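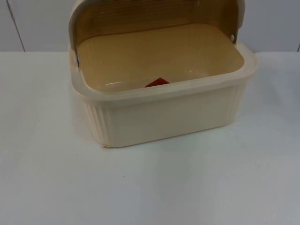 Bench Notes: The Bread Box Arm

Members who come in during the evening will have seen the white table by the back wall taken up for most of November. Uzma Rind and Omar Karam have been building a small tabletop arm there, and the test piece they settled on is a plastic bread box with a roll-top lid. The project goes by the name Thongdee on the sign-up sheet. Uzma has written up where things stand, and we have combined her notes with Omar's answers to questions from the members' list.

The goal is modest. The arm has to open the lid of the bread box, take out one small object, put it down on the table and close the lid again. It has to do this without knocking the box across the table, and it has to do it many times in a row. The pair set themselves a target of 300 cycles before they call the first version finished.

A bread box turned out to be a harder job than a drawer or a plain flap. The lid pivots on a pin at each side, so the front edge travels along an arc. An arm that pulls straight up will lift the whole box, and one that pulls straight back will drag it. The first program did both within a few minutes. The current program follows the curve in short steps, and Omar says the motion is now smooth enough that the base stays where it was put.

Getting the curve right took two evenings. Uzma first tried to measure the radius with a ruler from the pin to the lid edge, but the plastic flexes and the number changed each time. In the end she switched off the motors, held the gripper against the lid and moved the whole arm through the opening motion by hand while the controller logged the joint positions. She did that 3 times and averaged the results. The averaged path is what the arm uses today.

The second problem was reaching in. The rim of the base is thick and stands higher than the floor inside, and anything lying close to the front wall is partly hidden behind it. The box in use now has a small bright red object as the target, which was picked so the camera software could find it against the ivory and tan. With the lid fully back, only the tip of the red piece shows over the front rim from the table side. The software can find the tip without trouble, but it had been guessing the height wrong and sending the fingers down onto the rim. Omar added a fixed offset so the arm always comes in from above and behind the rim before it goes down. He describes this as a patch and would like to replace it.

Color has caused some trouble too. The lid is a see-through amber brown, and when it is open it tints everything under it. The floor of the box reads as a darker yellow than the outside walls do, and the tint changes with the lamp over the bench. Settings that worked in the afternoon failed at night. The fix was to leave one lamp on at all times and to stop using the daylight readings. If you are working nearby, please do not switch off the lamp on the left side of the table.

The parts are mostly what we had on the shelf. The arm sections were printed on the shop's older machine. The servos came out of a Trallano kit that was donated to us and never assembled. The controller board is an Oseo, bought new, and it is the only item the project paid full price for. The base plate was cut from scrap by a member at the Lirnaslow workshop, who also drilled the mounting holes and would not take money for it. Total spending so far is almost $300.

Two servos have been replaced. Both failed in the shoulder, which carries the most weight when the arm is stretched over the box. Uzma has since moved the arm closer to the table edge to shorten the reach, and she has added a spring to take some of the load. The shoulder still runs warm after a long session, so they stop and let it rest between sets.

As of this writing the arm opens the lid reliably. Picking up the red piece works when it is lying near the middle of the box and is less dependable in the corners. Closing is the weak point. The lid drops the last little way under its own weight, and the arm tends to let go early or push too hard. Omar plans to put a soft pad on the outside of one finger and use that to lower the lid instead of gripping it.

A few requests from the two of them:

Please leave the bread box where it is. The arm does not look for the box, only for what is inside it, so if the box moves the whole path has to be set again.

Please do not put lunch in it.

If you have a spare metal-geared servo in the standard size, Omar would like to hear from you. He will trade filament for it.

The code is on the shop computer in the Thongdee folder, with a text file that explains how to record a new path by hand. Anyone who wants to try the same method on another kind of lid is welcome to copy it. Uzma is at the bench most evenings after 7 and is happy to show people how the recording works. She asks that you keep your hands clear of the arm until she has switched it off.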